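Weiße Teile, brauner Tisch: Umzug der Bastutetti-Sammlung in Kirnau

15.02.2026 — von Macarena Segura
Lesezeit: 6 Minuten

Schnell noch hochgeladen, bevor alles wieder in den Schachteln verschwindet. Texte sind kurz, Reihenfolge stimmt nur halbwegs.
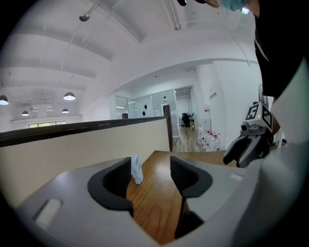

Also, worum es geht: Die Bastutetti-Teile sind aus dem Keller raus und stehen jetzt im Zimmer mit dem großen Holztisch. Lauter kleiner Kunststoff, das meiste weiß, manches grau geworden. 483 Teile laut alter Liste. Die Liste ist vom November und mit Bleistift geschrieben, die zweite Seite hat irgendwann Kaffee abbekommen.

Ziel war, alles einmal in die Hand zu nehmen, abzuwischen, nach Form zu legen und neu einzupacken. Fertig sind wir nicht. Aber man findet jetzt wieder was, und die Stadtmauer von Grevamness kann weitergebaut werden. Wer das Modell nicht kennt: eine Hafenstadt im kleinen Maßstab, ausgedacht, mit viel zu vielen Türmen. Die Teile dafür sind über die Jahre aus drei verschiedenen Baukästen und einer Restekiste zusammengekommen, und so passen sie auch.

ANKUNFT

Die Kisten im Flur. Zwei davon ohne Boden, die haben wir auf einem Backblech getragen. Geht erstaunlich gut.

Treppe, halbe Höhe. Pause. Die große Kiste war die leichteste, da waren nur Tüten drin.

Deckel mit der Aufschrift »Cairns«. So heißt bei uns alles, was zu den Steinhaufen am Hafen gehört, also Sockel, Stufen, runde Brocken. Drin waren dann natürlich Dachteile.

Erste Tüte offen. 41 Tüten insgesamt, die meisten mit Gummiband. Die Gummibänder zerbröseln, wenn man sie nur anschaut. Nächstes Mal Klammern.

AM TISCH

Der Tisch ist der Grund, warum wir das hier oben machen. Holz, kräftige Maserung, warmer Ton. Weiße Teile sieht man darauf sofort — im Keller haben wir auf einem hellen Laken sortiert und am Ende beim Ausschütteln noch eine Handvoll gefunden.

Einziger Nachteil: die Maserung läuft der Länge nach und man legt automatisch alles in Reihen danach, auch Sachen, die man besser in Haufen lassen würde.

Zinnen. Die blockigen mit den Kerben oben. Sehen alle gleich aus, sind sie aber nicht: es gibt welche mit breiter und welche mit schmaler Kerbe, und auf der Mauer fällt das auf, sobald drei nebeneinander stehen. Breite nach links, schmale nach rechts. Bei den ganz alten muss man mit dem Fingernagel prüfen.

Noch mal Zinnen, diesmal von der Seite. Am unteren Rand der Grat vom Gießen. Den lassen wir dran, abschleifen macht die Teile zu kurz.

Torbögen. Einer ist gebrochen und schon zweimal geklebt, man sieht es an dem gelben Streifen. Bleibt in der Sammlung, kommt an die Rückseite.

Treppenstücke, kurz und lang. Die langen sind knapp. Auf der Liste stehen mehr als im Fach liegen, entweder falsch gezählt oder in Cairns gelandet. Muß ich noch nachsehen.

Fensterrahmen. Fummelarbeit. Hier haben wir am längsten gebraucht, weil immer zwei aneinander hängen und man nie weiß, ob das Absicht war. Erst alle getrennt, dann gemerkt, dass die Doppelfenster am Zollhaus wirklich doppelt gehören. Also ein Teil wieder zusammen.

Dächer, der graue Haufen. Ist kein eigener Farbton, die standen früher am Fenster. Mit Spülmittel wird es etwas besser, mit Zahnpasta auch, aber dann riecht der Hafen nach Minze.

Unbekannt. Jede Sammlung hat so einen Haufen. Das Teil mit dem langen Stift kennt keiner von uns. Vielleicht ein Kran, vielleicht gar nicht von Bastutetti. Hinweise gern an mich.

SAUBER MACHEN

Schüssel, lauwarmes Wasser, ein Tropfen Spülmittel. Nicht mehr, sonst kleben sie hinterher. Weicher Pinsel für die Kerben, die Zahnbürste war zu hart und hat bei den Fenstern einen Steg mitgenommen.

Geschirrtuch mit Teilen drauf. Abtropfen lassen, nicht reiben. Vorher nochmal drehen, in den hohlen Türmen steht das Wasser sonst bis zum nächsten Tag.

Nudelsieb. Für die kleinen Stufen. Größere Löcher als gedacht, zwei sind durch und lagen im Abfluss. Beide gerettet.

Zweites Geschirrtuch, anderes Muster, gleiche Geschichte. Das Foto ist nur drin, weil oben links der Leuchtturm liegt, nach dem mehrere gefragt haben. Ja, er ist noch da. Ja, die Spitze fehlt immer noch.

EINRÄUMEN

Die Kästen mit den 22 Fächern. Flach, durchsichtiger Deckel, Trennwände zum Umstecken. Die Trennwände unbedingt bis unten drücken — beim ersten Kasten sind uns beim Hochheben alle schmalen Zinnen zu den breiten gerutscht. Eine Stunde Arbeit, bitteschön.

Beschriftung erster Versuch. Filzstift auf Kreppband. Hält.

Beschriftung zweiter Versuch, mit aufgeklebtem Musterteil. Viel besser, weil man nicht lesen muss. Für die Musterteile haben wir welche mit Macke genommen. Leichter Kleber, geht wieder ab, falls wir sie doch brauchen.

Fach »Mauer gerade«. Voll bis zum Rand, Deckel geht gerade noch zu. Davon haben wir viel zu viel. Wer tauschen mag: lange Treppen gegen Mauerstücke, jederzeit.

Fach »Mauer Ecke«. Fast leer. Passt ja.

Die leere Kellerkiste. Ganz unten lag noch eine Bauanleitung, geknickt, erste Seite weg. Zeigt die Werft in einer Bauweise, die ich noch nie gesehen hatte, mit dem Torbogen nach hinten. Wird ausprobiert.

PROBEBAU

Konnten wir natürlich nicht lassen. Eigentlich wollten wir nur sortieren.

Nordmauer, erste Lage. Sitzt schief, liegt an der Grundplatte und nicht an den Teilen. Mit Pappe unterlegt.

Nordmauer mit Zinnen. Alle breit! Zum ersten Mal. Sieht gleich nach was aus, vorher war das immer so ein Gebiss mit Zahnlücken.

Kleiner Turm am Hafenbecken. Die gewaschenen Teile klemmen fester als die staubigen, damit hatte ich nicht gerechnet. Beim Abbauen nicht hebeln, lieber drehen.

Cairns, diesmal die echten. Steinhaufen an der Mole, aus den runden Brocken und ein paar halben Sockeln. Hält ohne Kleber, solang keiner an den Tisch stößt.

Zollhaus mit Doppelfenstern. Von vorn gut. Hinten fehlt eine Wand, da kommt der geklebte Bogen hin.

Hafengasse von oben. Zu eng für die Fuhrwerke, das wissen wir, das war sie schon immer. Wird verbreitert, wenn die langen Treppen auftauchen.

Blick die Mauer entlang. Mein Lieblingsbild von der ganzen Reihe, auch wenn es hinten unscharf wird. Die Holzmaserung sieht aus wie Watt bei Ebbe, finde ich. Vielleicht lassen wir die Grundplatte an der Hafenseite einfach weg und stellen das Ganze direkt auf den Tisch.

WAS NOCH FEHLT

Nach dem Zählen: 8 Teile weniger als auf der Liste. Das ist ok, ich hatte mit mehr gerechnet. Fehlen tun vor allem lange Treppen, dazu eine Turmhaube und die Leuchtturmspitze (die aber schon immer, steht trotzdem drauf).

Zu tun:
— Liste abtippen, die Bleistiftseite ist kaum noch lesbar
— graue Dächer ein zweites mal waschen
— Kiste Cairns umbenennen oder richtig füllen
— Musterteile auch auf die letzten Fächer kleben
— Grundplatte gerade bekommen oder ersetzen
— Haufen »Unbekannt« einzeln fotografieren, dann stell ich ihn extra hier rein

Ein paar Fragen kamen schon, deshalb gleich dazu. Farbig anmalen? Nein, Grevamness bleibt weiß, nur die Boote dürfen Farbe haben. Die Boote sind aus Holz und in einer anderen Kiste, die haben wir noch gar nicht aufgemacht. Ausleihen geht, aber nur ganze Kästen und nicht einzelne Fächer, sonst stimmt nach zwei Wochen wieder nichts. Und wer beim Weiterbauen dabei sein will: einfach kurz schreiben, Tisch ist lang genug. Bitte eigene Schachtel für Fremdteile mitbringen, sonst haben wir bald noch einen zweiten Haufen »Unbekannt«.

Bilder von der Werft kommen nach, sobald der Bogen hinten hält. Größere Versionen gibts auf Anfrage bei mir.

Macarena

Nachtrag: Eine lange Treppe gefunden. War im Nudelsieb.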